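Library loo open again after September fix-up

Back in use as of 8 am, the ground floor washroom at Makowska Library. Closed most of the month. Staff had been sending people across the road to the Gotness bakery, which was getting a bit old for everyone, the bakery included.

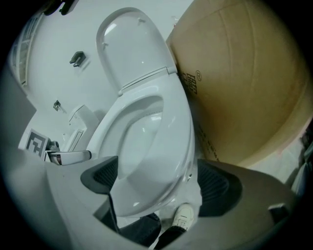

Cost came in at $2000, with $600 of that from the Devum neighbourhood fund and the rest out of the branch's own maintenance money. The work was done by Drondumico, a two-person plumbing outfit from up the hill.

"The old one ran all night, you could hear it from the kids' section," said branch manager Damilola Omoregie. She'd had 43 written complaints on it by the end of winter. Some quite long.

White toilet, white walls, a flush lever you can find without hunting for it. Small grey hooks on the wall too — people kept asking for somewhere to hang a bag that wasnt the floor. Omoregie says the hooks got more comments on the suggestion sheet than the toilet did.

Plumber Bastien Perrin said the job was meant to be quick but the shut-off in the hallway had seized and the part had to be ordered in. Then the wrong part came. Then the right one. "Once we had it, the whole thing was 55 minutes," he said. The rest of the time went on patching and painting, plus a leak under the hallway floor that hadn't been on the quote.

A few things for regulars. Key is no longer kept at the desk, just walk in. Hours are the same as the library, last use ten minutes before closing. Paper towel only down the bin please, not the bowl — that was part of the trouble with the old one, according to Perrin. If it's out of order again tell the desk, dont leave a note on the door, they fall off.

Upstairs washroom stays shut for now. Omoregie is still waiting on a quote for that and wouldn't guess at a date. The change table is up there as well, so parents should ask at the desk and staff will open the meeting room for them.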